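About Stirden

Stirden makes plain white trays, cups and blocks for teaching benches and lab tables. You have probably read a lot of About pages that promise to change how people work. We doubt a tray ever changed how anyone works. A decent one keeps the cups where you left them, and we charge accordingly.

The company started in February, in a rented unit behind a tile shop, when Anju Bajpai got tired of ordering bench sets that looked fine in the catalog and rocked on the table. She had bought from three suppliers in one year. Two of them sold the same tray under different names. Lalit Kaushik joined her to do the molds, mostly to prove that a flat floor could be made flat. That took him 19 tries, and he still doesn't care for the corners.

Our standard set is called Brikudora. The name was Akash Bhardwaj's idea and the rest of us were outvoted, if you can call it a vote. It has a walled tray, cups in more than one height, upright blocks, and a flat marker board that sits on the table behind the tray. We print the square tags on the board and on the blocks because customers kept sticking on their own, crooked.
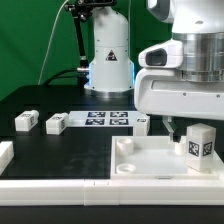

What we think of "lab grade"

Not much. We have asked several sellers what the words mean and have not had the same answer twice. You won't find them on our boxes. You also won't find "premium," "ergonomic," or "smart." A cup is a cup. If it is straight and stands up by itself, we ship it.

Everything comes in white. People ask for blue, and we have looked into blue, and blue costs more and does nothing. White does show dirt, which some buyers hold against it. We would like to know when a block needs a wipe, so we count that as a point in its favor.

How we check things

Zuzanna Zieliński runs the checking table. She does not believe in sample testing, or in most of what Lalit tells her about the molds. Her rule is that a block has to be handled for a good while before anyone signs off on the shape. New blocks always look good. The ones worth looking at have smudges on them and a line of grime across the front, and the question is whether the tag can still be made out and the knob on top still feels right.
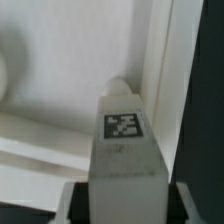
The domed knob was her request, by the way. The first version had a square top, and three of us said it was fine – it was not fine. We changed it after the first 700 blocks, and if you have one of the old ones, write to us and we will swap it. We don't ask for a receipt.

Who we sell to

Schools, small workshops, and a few labs. Tainá Falcão answers the mail and will tell you if you don't need us. She once talked a college out of half its order. A shallow dish from a kitchen store does many of the same jobs, and if yours already works, keep it.

We have no plans to grow very much. We were told every company says that until somebody makes an offer. Maybe so. Spare cups and single blocks can be ordered without buying a whole set – just ask Tainá for the current list.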